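Feb 20, 2026

Cloth trial, wipe-down of the white surfaces. Reddish-brown microfiber, soft looped face, against the old Lultex cloths. Ynyr wants one type for all cleaning by October, so lint and streaking are what matter.

Dosing: 100 ml water to start, 110 ml on the second cloth. The extra 10 ml left streaks on gloss black and made no difference on matte white. Keep 100.

Brown microfiber at the white ribbed surface with the badge that seems to read STB; reddish-brown gripper finger on the painted brick by the socket.

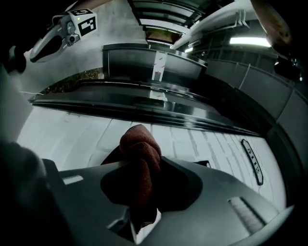
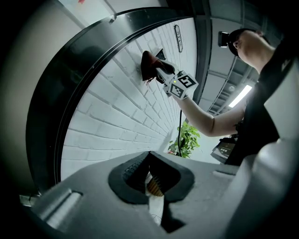
Brick paint is the Kermani white, two coats, Hefin's batch. Mortar lines hold dust and need a dry brush first. Stay clear of the socket with anything damp; Ieuan to isolate that circuit before the next full wash.

Frayed edges shed on rough paint. Trim or discard, do not launder again. Stock is 293 cloths, reorder with Khairul. Meinir has the Lavusik detergent sheet, still need the dilution for hard water.

To do: repeat on gloss with a dry second pass.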